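Patio table (clearing of)

Clearing the patio table is a minor household chore in which the objects that have gathered on an outdoor table are put into a bin, usually by whoever last complained about them. It is distinct from wiping the table, a separate task with its own body of excuses.

Equipment

The usual equipment is a plastic bin and a table small enough to be reached across. Round tables are preferred in Clendthorpe, where the habit is well documented, on the grounds that no one can be sent to the far end. The bin may stand on the tabletop itself, which saves bending but uses up a good part of the surface being cleared. 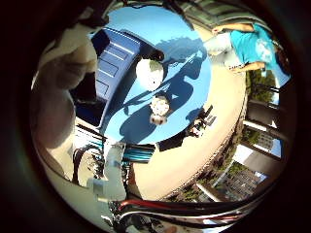 Opinion is divided on what counts as clutter. Solange Siqueira, whose household guide ran to 400 pages, held that anything left out overnight had given up its rights. Her neighbor Welington Leite allowed two nights, and longer for ornaments. The disagreement lasted 5 years — neither party is known to have cleared a table during it.

Weather

The chore is traditionally put off until the sky is clear, then put off again because it is too nice out. Strong sun also makes pale objects hard to look at, and late in the day long shadows can make a nearly bare table seem busy. Trinity Pruitt's column in the Garner newsletter recommended mornings in October, advice she gave from indoors. 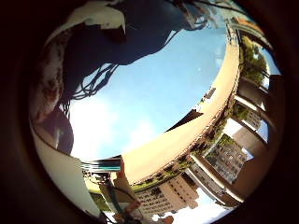 Blue sky with hazy brightness to one side, and buildings along the edges.

See also: Garden chairs, stacking of; Lids, missing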